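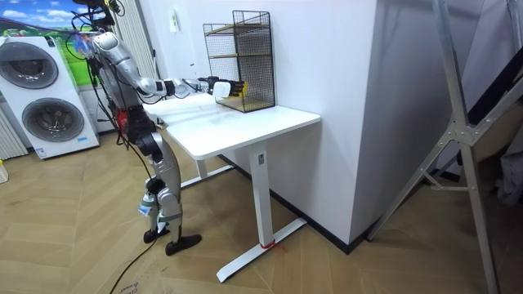

Ticket 157: Label sheets print shifted down after the second page

Opened by: Janelle Dizon
Assigned to: Ramil Cabrera
Product: Gorkura label designer
Status: Solved

Janelle Dizon wrote:
Hi all! First, I love the new template editor – the seed packet labels look gorgeous. My trouble is with long runs. Pages 1 and 2 line up perfectly, then every page after that creeps down a little, and by the end of a 500-label job the plant names are sitting on the cut lines. Same printer as before the update, same paper.

Ramil Cabrera replied:
Thanks for such a clear report! Could you open Page Setup and tell me what it says under Bottom Margin? Also, is "Fit to sheet" checked?

Janelle Dizon wrote:
Bottom margin is 5 mm and yes, it's checked. I unchecked it and ran the job again. Still creeping, but less!

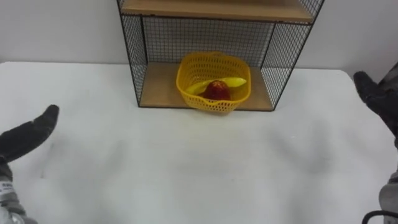 Photo: Arnel Dumlao

Ramil Cabrera replied:
Less is great news, it means there are two things going on. The other one is the row gap. Templates made in the old editor get their gap rounded up when they're opened in the new one, and the extra adds up down the run. Please try this:

1. Open the template and choose Save As New Format.
2. Type the row gap in again by hand from the label pack.
3. Leave "Fit to sheet" off.
4. Print a short test run on plain paper and hold it up to a label sheet.

Janelle Dizon wrote:
It worked!! The whole run is dead straight, right to the last basil. I'm redoing my jam labels tonight the same way.

Ramil Cabrera replied:
Wonderful! I've passed the rounding bug to Heike Kröger so it can go in the next update. Closing this one Friday, April 17, 2026 – reply here if the jam labels misbehave.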